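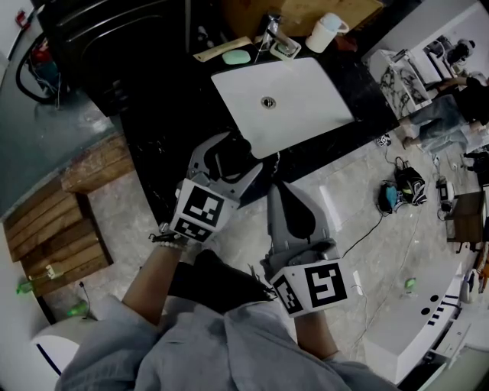

How to calibrate and check a pair of hand-held grippers before recording manipulation demos

This page covers the routine we use for the two-handed sink tasks in the Zollance study. It assumes you already have the grippers assembled and charged and that you've read the consent and privacy notes. If you're working on the single-arm rig, most of it still applies, but skip step 4.

The method is simple enough. A person does the task with a gripper in each hand, we recover the path of each gripper from the recordings, and a policy is trained on those paths and the wrist views. No robot is needed at recording time. The cost is that every error in the recovered path goes straight into the training data, and you won't notice it until the policy starts missing things by a centimetre.

1. Check the marker blocks

Each gripper carries a white block with coded squares on its faces. Wipe the faces with a dry cloth. Don't use alcohol, as it lifts the print. Press on each block with your thumb and see if it moves. Any play at all and it comes off and gets refitted, and you redo the offset measurement for that gripper.

Make sure the left and right blocks haven't been swapped. The Levalach software will happily accept a swapped pair and give you mirrored hands with no warning.

2. Set the clocks

Start both grippers and the head camera from the same host, then open the sync page and wait for all three streams to go green. The largest offset we accept is 15 milliseconds. If one stream won't settle, restart that stream only. Restarting everything tends to move the problem to a different device.

3. Zero the fingers

Close both grippers fully and hold for a slow count of five. Open fully and hold again. Do this before every session, including after lunch. The opening width is read from the fingers themselves, and the soft pads compress a little over a day of use.

4. Tie the two hands together

Bring the grippers up in front of you so the head camera can see both blocks, and move them slowly in a figure eight. Keep them apart. You want at least 100 usable detections where both blocks are found at the same instant. The counter at the bottom of the Stoica viewer shows the running total, and 20 seconds of movement is normally plenty.

If the total climbs slowly, turn so that the brightest light is behind you. Glare on the marker faces is the usual cause.

5. Map the room

The path recovery depends on the grippers seeing a room with enough fixed detail in it. Walk the grippers past the work area at chest height, then tip them down toward the counter and go past again. Take it slowly at corners. Blank walls and polished stone are both poor for this, so spend longer on edges, cupboards, taps and anything else with structure.
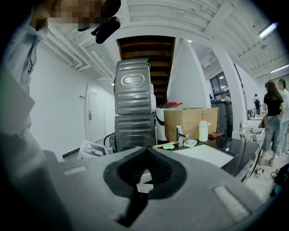

Finish the mapping pass at the spot you started from. The software needs to recognise that spot to close the loop, and if it can't, the map bends. A bent map still looks fine in the preview. The number to look at is the closing error in the log, and if it's over a centimetre, do the pass again.

Don't shift anything large once the map is made. Small task objects are fine to move.

6. Record a test demo

Do one full run of the task at your normal pace. For the sink set, that's reach, grasp, place, release and back to rest. Pause for a second at rest at both ends so the trimming script has something to find.

Load the run in Stoica and check three things. The two paths should be smooth, with no jumps when your hands cross. The finger width should drop at the grasp and rise at the release. And both grippers should end close to where they started.

7. Carry on, but check again

Repeat the finger zeroing and the figure eight every hour or after any knock. Gregor Yule went back through our April recordings and threw out 59 demos, nearly all of them from the second half of long sessions. The marker block on the right gripper had worked loose and the offset had drifted with it. The policy trained without those demos placed objects more accurately than the one trained on the full set, even with less data to learn from. We haven't rerun the comparison on the drawer tasks yet.

Known problems

Paths that wobble when both hands are over the sink: usually too little texture in view. Add a second, lower mapping pass - it helps more than recording extra demos.

Stirkska export fails with an empty left track: the swapped blocks again. See step 1.

Finger width stuck at one value: unplug the gripper, wait, and zero again.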